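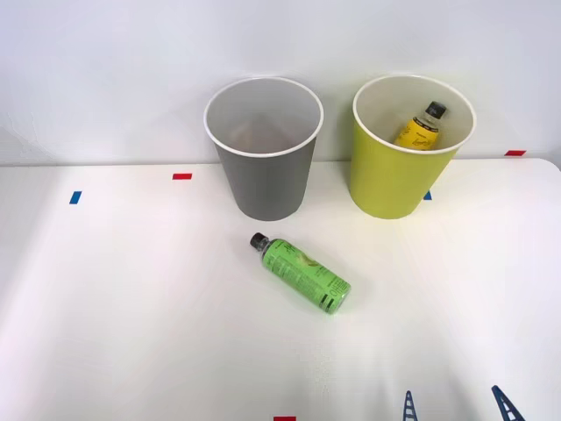
Home | Columns | Kitchen | Letters | Subscribe

In praise of the paper cup

I have a cupboard full of proper mugs and I love every one of them, but if you asked me which bit of tableware I'd miss most, I'd say the plain coloured paper cup. The sort with a white rolled rim and one flat colour all the way round. No slogans, no balloons, no cartoon dinosaur.

I know what people will say about waste, and I don't disagree. Single-use anything should make you wince a bit. My answer is that I hardly ever use mine once! I bought a sleeve of 32 from Findberg in October and I'm still going, and very few of them have had a drink in them at all. They hold pencils. They hold seeds, screws, the odd sock button. Stand a small bottle in one and it leans there quite happily, cap in the air, easy to grab – try doing that with a tumbler without the clonk of glass on glass.

And the colours! Grey is a lovely, serious sort of cup. Chartreuse is the opposite, a real shout of a colour, and next to grey on a white table it cheers up the whole room. My neighbour Hanane Erraji sets out both for her Thursday lunches and lets people choose. She swears the grey ones go to the tea drinkers. I'm a tea drinker and I always take the green.

Bottles are another matter. I like a bottle with a bright label as much as anyone, but a light plastic one will go over at the first nudge and roll until something stops it. A paper cup has a wider mouth than foot, which sounds like a recipe for disaster, yet put a spoonful of rice in the bottom and it will stand through most family meals.

Kourosh Najafi wrote in last time to argue for enamel. Enamel is grand, Kourosh, but it chips, it burns your lip and you can't draw on it. Give a child of 5 a paper cup and a felt tip and you've bought yourself a whole pot of coffee in peace. Mine went cold anyway, as I'd started drawing too.

Last updated: October

More from Columns
The case for a bare white table
Mahmoud Tazi on trays
Letters: enamel, again
Why I keep every jar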